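Juice, shelves and a green spine: an afternoon with Hanna Dudek
July 2019 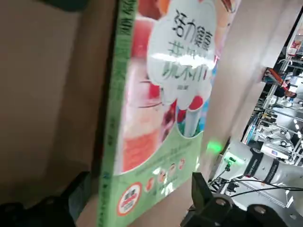 Hanna Dudek started with the drink books, she says, because they were the ones she kept tripping over. Paperbacks mostly. Thick ones. "You buy one for a smoothie, then you own nine kilos of paper."

She runs the reading corner at Granside, two rooms above a bike shop, and is halfway through sorting it. 430 books came over from the old place in May. No order at all. Cookbooks in with the atlases, half of them in languages she can't read.

So how do you shelve a book in Chinese if you don't read Chinese?

"By the cover, first. Fruit on it, a glass, a straw – fine, drinks. Then I ask Catarina." That's Catarina Macedo, who reads it well and comes up after work. "She tells me I'm right, or she laughs."

Color helps too. Hanna wont arrange a whole room by color, thinks it looks like a shop window, but she remembers spines that way. "Somebody asks for the health one, I don't think of a title. I think green. Bright green, bottom shelf."

Glossy covers she's less keen on. Fingerprints. Glare from the window all afternoon. And they slide – stack more than five and the pile walks off the table. She lays the heavy ones flat now, the thin ones upright between them.

Does anyone borrow recipes anymore? She looks almost offended. "All the time. Bernardo has had the soup book out since spring. I want it back, you can print that."

What she'd like next is a proper lamp and a second set of labels, becuase the first lot is peeling. And a stool. She has asked twice about the stool.

Before I go she hands me a book on pickles. Due back in two weeks.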